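Flarnel Fund – progress report from the Bistonness Reading Room
February 4, 2025

Work done in January

The grant from the Flarnel Fund covers the refit of the upstairs office in the 1928 building on Jiddale. The old shelving came out in the first week of January and went to the recycling yard. We cleared 26 boxes of paper records. Those we must keep are now stored with Danko, the records firm named in our application.

The electrician finished the overhead light and the lighting under the desk. The wall behind the desk has been left as it was – the quote for covering it was higher than we had allowed.

The desk itself is in daily use. The laptop and a separate keyboard and mouse are set up on it, and a plastic bin holds the cables, papers and other small items that still need a permanent place. We plan to empty the bin once the drawer unit is delivered.

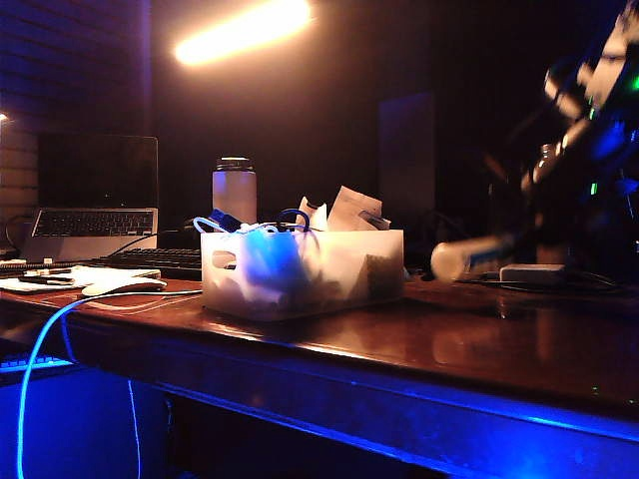 Spending

We have spent 30 percent of the grant so far. The electrical work came in slightly under the quote. The drawer unit is ordered but not yet invoiced and will appear in the next report.

Delays

The drawer unit is 2 weeks late. The supplier has confirmed that it is on its way and there is no extra charge. Sorting of the loose papers has also been slow, mainly because some of them belong with files that have already gone to Danko and have to be matched against the box list.

Next steps

Fit the drawer unit, finish the sorting and label the cables. We would also like to move a small amount from the shelving line to pay for a second desk lamp – please let us know if this needs a formal request.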